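Thursday, hatchery bench, started 7:40

Continued with the oyster larvae from the second spawn. Xiaoyan Fu made the first count before I arrived, so I only repeated it on one sample to check that our hands agree. They agree well enough. We keep three buckets from the Mudar broodstock and three from Morelli, same food, same light, water changed every second day.

Salinity in the header tank was 32 this morning, as we want it. I wrote in the last entry that the probe was drifting. I cleaned it with the soft brush and calibrated again, and now it gives the same value as the refractometer. Please do not use the hard brush on it, the membrane has one scratch already.

Screens: I passed all Mudar buckets over the 95 micron screen. Most of the larvae stayed on top, and they look round and active under the microscope, with food in the gut. The Morelli ones are behind. Many went through the screen and I put them back in a separate bucket with a yellow label — do not throw this one away, I want to see if they are only slow or if they are weak from the beginning. 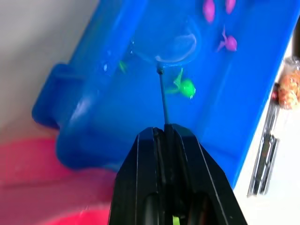 Food is the other question. The Clarnix culture was more pale than last week and it smelled a little of old bread. Under the microscope I found small ciliates in it, few but moving fast. I stopped to use this carboy and took the backup one from the cold room. Osian Watkins thinks that the contamination came with the air line and that we should change the filter before inoculating again. I am more suspicious of the cap, which does not close straight. We will do both.

Feeding after that was 400 ml per bucket in place of the usual, as the backup is thinner. I should make a proper cell count this afternoon, the color alone is a bad guide.

15:00. Cell count done, the backup has a little more than half of the density I expected. The evening portion must be bigger. I wrote it on the whiteboard too.

The Felletti pump makes again the noise from August. It still gives flow. I opened the head and found a piece of shell between the impeller and the wall, took it out, noise smaller but not gone. Spare impeller is in the second drawer, under the gaskets.

To do:

- change air filter, find a straight cap
- photograph the slow Morelli larvae with the scale bar
- ask Xiaoyan which day she wants to put the cultch in
- bleach the pale carboy and leave it overnight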